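Tutik Snack Shelf: README

Last touched Thu 19 September

Welcome! Tutik is a small collection of pictures and notes about one very ordinary job: putting snack packets on a little tiered shelf so that the shelf looks nice and the right packet is easy to grab. If you have ever stood in a corner store wanting to straighten the candy (I do this constantly), you will feel right at home.

What's in the folder

The release has 69 shelf layouts, each with a picture and a short text note. The notes say which color of packet went where, in plain words: "purple, middle left, upright" and so on. There is one note per layout, all lower case, one line per packet. Spelling was checked by hand, so please tell us if you find a typo!

notes/ holds the text notes
pictures/ holds one picture per layout
plans/ holds the layouts as simple tables, tier by tier
CHANGES lists what moved between versions

Start with plans/ if you only want the arrangements. The tables open in any spreadsheet program and they are tiny, so go ahead and load the whole lot.

How the shelf is named

We say top, middle and lowest for the tiers, then left or right for the panel. So "lowest right" is always one panel and never the whole bottom row. Left and right are as you see them in the picture. Earlier notes used "front" and "back" as well and it got confusing fast, so those words are gone from everything except the Colus layouts, where they still turn up now and then.

How the packets are described

Color comes first, then panel, then how the packet sits. "Upright" and "lying" cover most of it. "Leaning" goes in whenever a packet tips toward its neighbor, even a little. "Creased" is for wrappers with a visible fold or crumple. Brand goes in only when the lettering can be read or the wrapper is plainly the same as one beside it. When the printed side is turned away, the note says "face away", and I love those entries, they are so much more like a real shelf than the perfect rows in a catalog.

An empty panel gets its own line with the word "bare". Please don't drop these lines when you tidy the files! A layout with gaps is a different layout.

The three sets

Grestero is the biggest set and the most fun. Packets are grouped by color, tier by tier, with gaps left wherever a color runs short. Chantharasri is all about mixed tiers, with colors side by side on purpose. Colus is the oldest, put together back in February, and its notes are shorter than the rest. We plan to go back and fill them out, and anyone who likes fussy writing jobs is very welcome to join in.

Things people have done with it

One reader made a set of practice cards for a kids' lesson on left, right, above and below. Another turned the plans into a sorting game with real candy, and reported that the stock got smaller as the afternoon went on. We would love to hear about more of these.

Known rough spots

Layout 7 has two versions of its note and we haven't settled which one to keep. The word "orange" in a few Colus lines should be "yellow". Packet sizes aren't recorded anywhere, so don't go looking for a weight column. Line length in the notes is capped at 90 characters, and a couple of long ones wrap in an ugly way.

A layout from Grestero
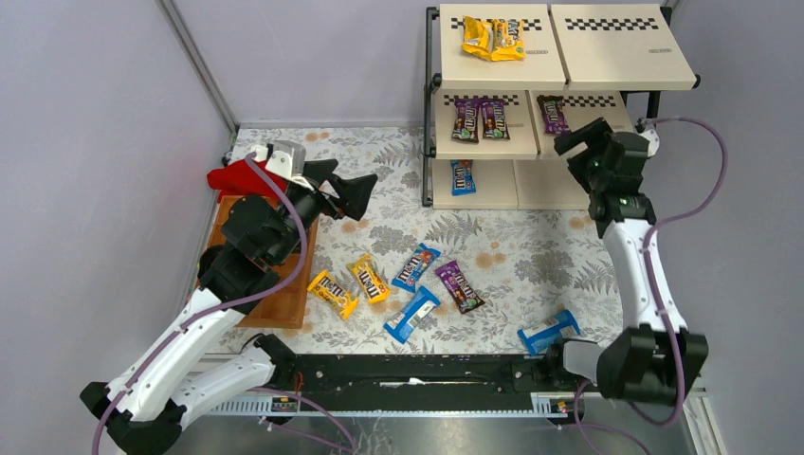

Volume 2, page 69

Yellow is on top in this one, purple in the middle, blue on the lowest tier. Its note reads:

yellow, top left, lying, creased, face away
yellow, top left, lying, m&m's lettering partly showing
bare, top right
purple, middle left, upright, leaning, m&m's
purple, middle left, upright, m&m's
purple, middle right, at the left side, m&m's
blue, lowest left, lengthwise, m&m's
bare, lowest right

I really like the purple tier. The pair sits shoulder to shoulder with the white lettering running lengthwise, and then there's that single one over on the next panel with all that room beside it. The two yellows up top are much more relaxed, with one overlapping the edge of the other.

Adding your own layouts

Yes please! Copy an existing table from plans/, change the lines, and write the note to match. Keep the order the same as above: top tier first, left before right. Any small packets are fine, and they don't have to be candy. Tea bags and soup mixes would be wonderful. Send the picture, the note and the table together, and put the set name at the start of the file name.

Open questions go in the same place as corrections, at the bottom of CHANGES.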